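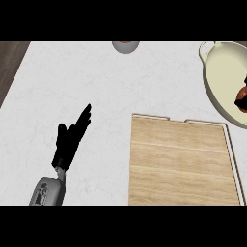

Filed under: Kitchen Talk, People & Places

She has been baking bread in Eltwood for so long that she laughs when I ask for a start date. "Well, I had 2 ovens and a borrowed table," she says – and then we're off on a lovely detour about her grandmother's rye. Mornings begin at four, Mondays excepted, and by February she is usually dreaming of rhubarb.

"People think I must be sick of toast," she tells me, pouring more coffee. "I had it for supper last night, with too much butter!" She still sells 100 loaves on a good Saturday.

Sign up for our newsletter
Contact us | Back to top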